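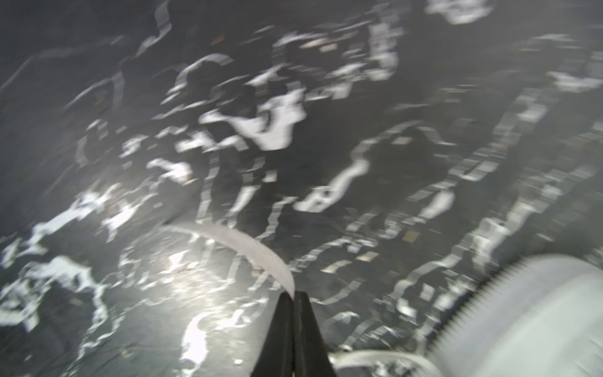
Figure 1. Wrist view, dark patterned surface, arm fingers at lower centre.

Furnard household chores study: progress report to Umum, period to end of May
Prepared by Kausar Gilani; checked by Zachary Lemieux

1. Position against plan

The grant asks whether one arm can take over small tidying jobs in an ordinary home. Shoes were chosen as the second chore, after folded towels. The Brivton site logged 2507 attempts in the period. Spending is in line with the budget and no change to the end date is requested.

2. Views that cannot be used

Motion blur remains the largest source of rejected data. On a dark floor with pale veining, a fast wrist movement turns the pattern into streaks and the software loses its estimate of height. We have capped wrist speed at 70 per cent of the earlier setting. The cost is 25 seconds on each full run.

3. Contact with laces

Laces are the hard part of the shoe task. They shift when touched, they hide the eyelets, and a finger resting on them gives a weak force reading. The present method approaches from above and makes contact at the lacing of a white low-top.

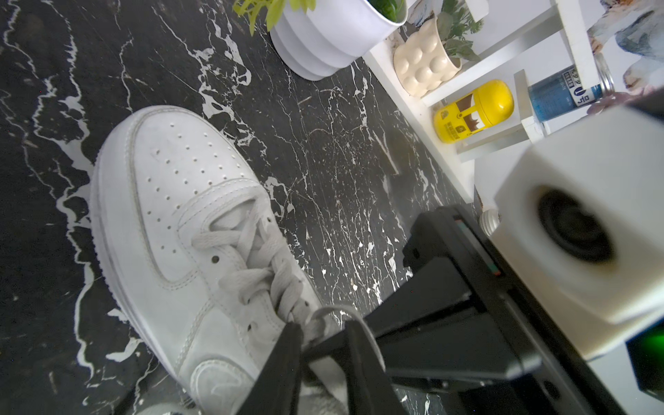
4. Clearance around the shoe

Shelves and plant pots are left in place for all shoe trials. The planner treats each as a fixed obstacle with a margin of 2 cm. Loose laces are not yet modelled, so a strand lying across the floor is ignored when a path is drawn up. Lemieux is testing a separate lace detector on the Insaurralde code base.
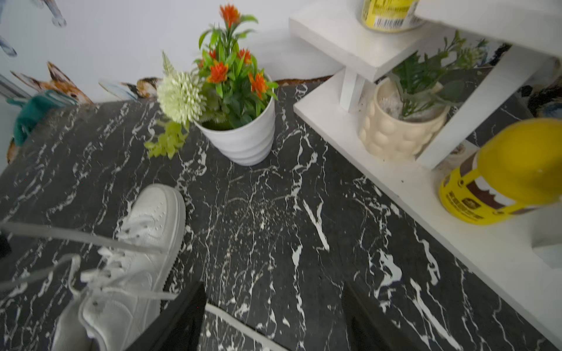 Figure 2. White low-top with two lace strands extended to the left; ribbed pot and shelf unit beyond.

5. Next period

Tying is out of scope. Work will cover picking up a single shoe and setting it down beside its pair. Unattended use in a home cannot be recommended at this stage.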